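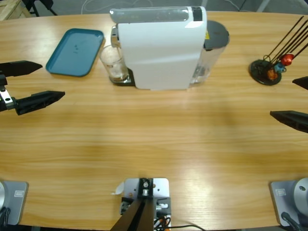

The capsule machine on the oak-colored table, with the teal tray and the capsule stand.

Progress report on the Lotholm shared kitchen, for Calum Halliday at the Prilau fund
From A-yeong Bang, with help from Ye-rin Pyo

Dear Calum,

I promised you something shorter than last time and I can already feel that promise slipping, so please get yourself a cup of something before you start. Ye-rin says hello and asks me to mention the shelves early on, so: the shelves are up! They went in at the start of May, a little later than the plan said, because the first set of brackets was the wrong depth and had to go back to the shop.

The coffee corner

You asked in your last letter how the coffee corner was getting on, and of everything in the grant I think it has given people the most pleasure for the least money. We settled on a white capsule machine. Dong-hyun had argued for a big filter pot (he still does, on Wednesday mornings especially) but the people who come in on their own tend to want one cup, made quickly, and they don't like to drink what has been standing since eight. The machine lives toward the back of the table, and the capsules have their own stand over to the right. Before the stand we kept them in a biscuit tin and everybody tipped them out to find the one they liked, so it was money well spent.

The teal tray was Ye-rin's choice. I had my doubts about the color and have come round to it completely. We bought 2 of them, and the second one has already wandered off to the sewing room, where I am told it is very useful.

We have gone through 101 capsules since the corner opened, going by the sheet Dong-hyun keeps inside the cupboard door. That is higher than I had budgeted for. I would like to put a small jar out for contributions from next month, if the fund has no objection, and keep the first cup free for anyone new.

The table

The old folding tables are gone and I can't say I miss them. The new one is light wood with a gentle curve along the far edge, and it has made a real difference to how the room feels, warmer and a bit more like somebody's home. Chaiwat Kamolrat fitted it for us and would take only his bus fare. He has asked that we oil it twice a year and I have put that in the kitchen diary so that whoever comes after me will know.

Money

The kitchen part of the grant was 4000, and we have spent over half. The table and shelves were the largest items, then the coffee machine, then the crockery from Luvley, where they kindly let us have the ends of a line. I have the receipts in order for once and will send copies separately. What remains is meant for the sink and the new tap, and I would rather hold it all back for those than spend it on small things now.

What is still to do

The sink is the worry. We have had 3 quotes and they are so far apart that I wonder if they were looking at the same wall. Dong-hyun is going back to the middle one to ask what is included. The lower cupboard doors need rehanging too, and Ye-rin would like labels on the shelves in both languages, which costs next to nothing and will probably be done by the time you read this.

Could you let me know about the contributions jar, and whether the sink money can be carried over if the plumber can't start before the summer break?

With warm thanks from all of us,
A-yeong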